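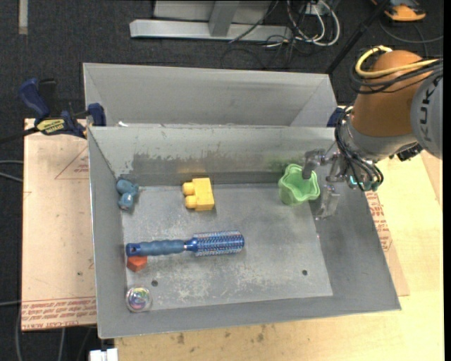
Can a machine tidy your bedroom yet? Partly. Tidying means picking up one thing, moving it and putting it down in the right place. Every object needs a different grip. A cup has an open rim, so one finger of a gripper can go inside it. A round ball has no rim, and a hairbrush has bristles at one end and a ridged handle at the other.

At the Tedlow workshop, a test called Trasten uses 106 household objects. A robot gets 15 seconds for each pick. In August it dropped 11 of them - mostly soft or slippery ones.

Folding shirts is harder, as cloth changes shape when it is lifted. For now, people still do most of the chores at home.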